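About Brandell

Brandell is a small language school on the first floor of 147 Melis Road, above the chemist. We teach Korean, Spanish and Italian to adults, mostly in the evening and on Friday mornings.

Classes run for a term and are kept small. You do not need to buy a textbook for the beginners' course, as we print our own sheets. From the second level on we use a set book, which you can order through us or find second-hand.

We have three full-time teachers and share the building with Celen, who do translation work for local firms. Last year roughly 457 people took a course with us.

New beginners' groups start after the December break.
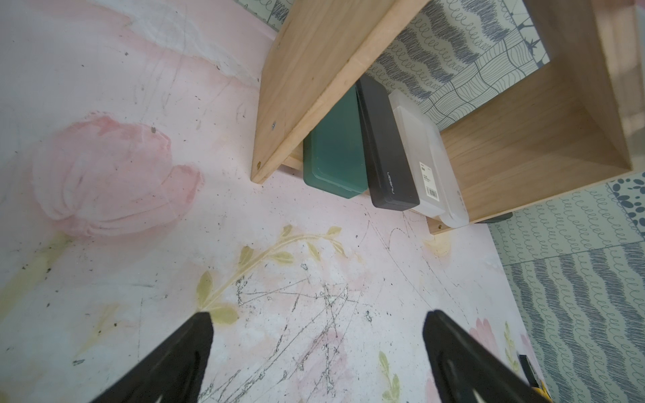
Words: Jong-dae Jin, head of teaching

To ask about a place, ring the bell marked Brandell or leave a note at the desk.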